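Support ticket: arm drops out with a protective stop when picking from the shallow bowl
Site: Sturkolholm, fruit handling bench
Raised by: Homa Ahmadpour
Handled by: Botond Bognár, Wonov support, Vidville office
Status: Resolved, one follow-up open

Homa Ahmadpour, 08:40
Good morning all, and apologies in advance, this is going to be a long one because I've been saving it up. Our arm has started stopping dead in the middle of a pick. It comes down over the fruit quite happily, the fingers begin to close, and then everything halts and the pendant shows a protective stop on the wrist joint. No bang, no smell, nothing dramatic. We clear it, jog the arm up by hand, start again and it may run perfectly for the rest of the hour, or it may do the very same thing on the next berry. Yesterday we had 19 stops over 400 picks, and before August we hardly ever saw one.

What I've already tried, so you don't have to ask me: full power down and up again, a fresh copy of the pick program from the backup, and a different batch of strawberries in case we'd been given some unusually stout ones. No change from any of it. I did also wipe down the fingers, which they rather needed.

Botond Bognár, 09:25
Good morning Homa, and never apologise for a long ticket, the short ones are far harder work! Thank you for going through the restart and the backup already.

Could you send me the event log for yesterday and tell me two things? First, does it happen at the same height every time? Second, has anything been changed on the cell since the end of July, however small: tool weight, speed, a new bowl, a cable moved, somebody tidying up? Please leave the speed turned down to the slow setting until we've got to the bottom of it, and if it stops with the fingers closed on something, use the release on the pendant and don't pull the wrist about by hand.

Homa Ahmadpour, 10:10
Log attached. Height: yes, as far as I can tell it is always in the last bit of the descent, when the fingers are down inside the rim.

Changes: well, now you mention it, yes. The old deep bowls went and we have shallow ones now, which everybody likes much better as you can see the fruit. The Khoo adaptor on the wrist was taken off for cleaning and put back, and I think the cable was re-dressed at the same time as it had been rubbing. I wasn't here for that, I'm afraid, I was at my sister's, so I only have the note in the day book, which says "adaptor cleaned, all fine".

Botond Bognár, 11:35
That's very useful, thank you, day book and all. I've been through the log with a cup of tea and this is how it looks from here.

The stops are all on the last wrist joint, and the torque reading climbs slowly during the descent before it jumps at the end. If the fingers were simply striking the bowl I'd expect it to be flat and then jump. A slow climb makes me think of something pulling on the wrist as it turns, and the likeliest candidate is the cable. There may be two things going on at once, so please try these in order and write down what you get after each, even if it seems to have cured it:

1. With the arm stopped and the emergency stop pressed in, look at where the cable is tied on the upper part of the arm. Tell me if there is any tie below the joint.
2. Release the stop, keep everyone clear of the table, and jog the wrist through the whole pick angle at slow speed with no fruit and no bowl. Watch the cable the whole way and note if it goes tight.
3. Check the tool weight in the settings against the sheet in the back of your manual.
4. Put the bowl back and run the descent to the pick height with the fingers open. Stop there and look at the gap to the bowl floor.

Homa Ahmadpour, 13:50
Right, I have done my homework.

Step 1: there was an extra tie just below the joint, pulled good and snug. Very neat work, I must say, it looked lovely.
Step 2: with that tie on, the cable went tight as a washing line towards the end of the turn. I cut it off (arm stopped, button in, before you ask) and ran it again, and the cable now hangs in a loop and never goes tight at all.
Step 3: tool weight matches the sheet.
Step 4: here I had a surprise. The pick height was still set for the old bowls, and the fingertips came to rest 3 mm above the floor of the new one. It clears, but a berry lying on its side doesn't leave them much to work with, and I suspect we've been pressing on the fruit.

I've raised the pick height by 5 mm and I've aimed the fingers at the leafy end. I'm running it on slow now with one strawberry at a time.

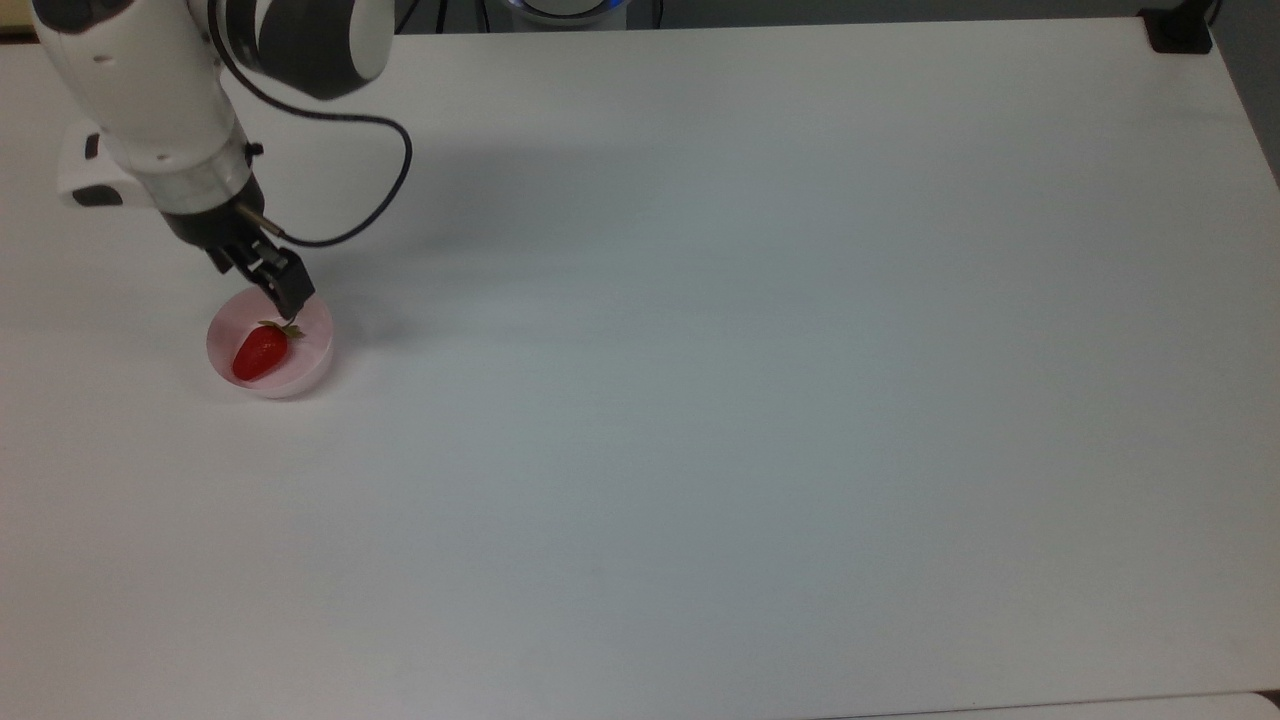 Does the cable need to be tied at the wrist at all?
Leave it free at the wrist and fasten it only above the joint, with enough slack for the full turn of the tool.

Botond Bognár, 14:30
I'm delighted with that, Homa. The tie explains the slow climb and the low pick height explains the jump, and between the two of them they were enough to tip the joint over its limit on some picks and let it off on others.

One word of caution about the loop: do make sure it can't catch on anything when the arm travels sideways, particularly if you put other things on the bench later on. Run the whole program through once on slow with nothing in the bowl and keep an eye on it. After that you may go back up to normal speed. Please don't be tempted to raise the torque limit if you get another stop. I know the setting is there and I know it's inviting, but it is what protects hands as well as strawberries.

Homa Ahmadpour, 16:45
Ran the empty program through on slow as you asked, and the loop stayed clear of everything. Then back to normal speed for the rest of the afternoon and not one stop! The berries are coming up by the leaves without a mark on them that I can find, and I've written the new pick height in the day book in large letters, along with a note about cable ties.

Could you leave the ticket open until tomorrow, though? I'd like a full day's run before I believe it.

Botond Bognár, 09:15, next day
Of course. Your overnight log has come through and there are no wrist stops in it after the change. I'm marking this as resolved and keeping one follow-up open on our side: the Vidville team will add a line to the adaptor cleaning instructions about where the cable may be tied. If you can spare the old tie, pop it in an envelope with the day book page and I'll put them in with the notes.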